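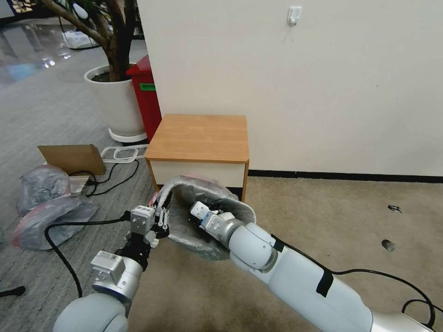 Trash can liner

A trash can liner (also bin liner, can liner, or plain old trash bag, depending on who you ask) is a thin plastic bag that sits inside a waste container so the trash never touches the can itself. I've been keeping this household wiki going for a while now, and the liner page is the one I fuss over most, so bear with me!

Sizes

Liners are sold by volume or by flat width, and the two hardly ever agree. The small ones, for bedside and under-desk cans, are the ones people get wrong. My rule is to measure around the rim of the can, halve it, and buy a bag at least that wide when it's laid flat. A can that measures 900 mm around needs a bag 450 mm wide, and I'd go a little over, or you'll be tugging at it every time.

Color

Black hides everything. Clear is for recycling in a lot of buildings. Translucent gray sits in between (you can sort of tell when it's getting full, but you don't have to look at old tissues), and it's my favorite for bedrooms and offices.

Fitting

Shake the bag open first. Push the bottom down into the can with your hand, then work the rim of the bag over the rim of the can, one side and then the other. Most of the trouble is trapped air, which puffs the bag up like a balloon.

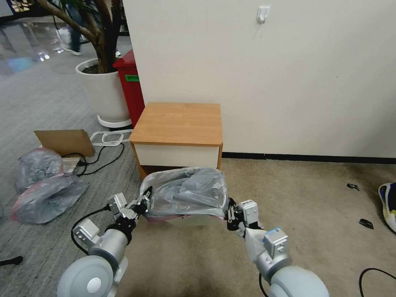 Run your hand down the inside wall and the air comes out over the top. Leave a decent cuff outside the rim, a couple of inches if the bag allows it. On slick plastic cans the cuff creeps inward, and for that I use a big rubber band, or a knot twisted into the slack on one side.

Brands

I've tried more of these than I'd like to admit. Wukamura rolls come 83 to a box, which is such an odd number, and they tear cleanly at the perforation. Lendlow bags are thicker and noisier. Zurkden sells a case of 1000 that will outlast your lease. Cheung makes a drawstring version, 17 to a roll, lovely for kitchens and overkill next to a nightstand.

Changing

Small liners in dry rooms can go a week or more. Anything with food in it should go out the same day. I tuck a few spares flat in the bottom of the can, under the bag in use, so the next one is already there when I lift the old one out.

See also: Wastebasket, Pedal bin, Drawstring bag

Last edited 30 Sep 2024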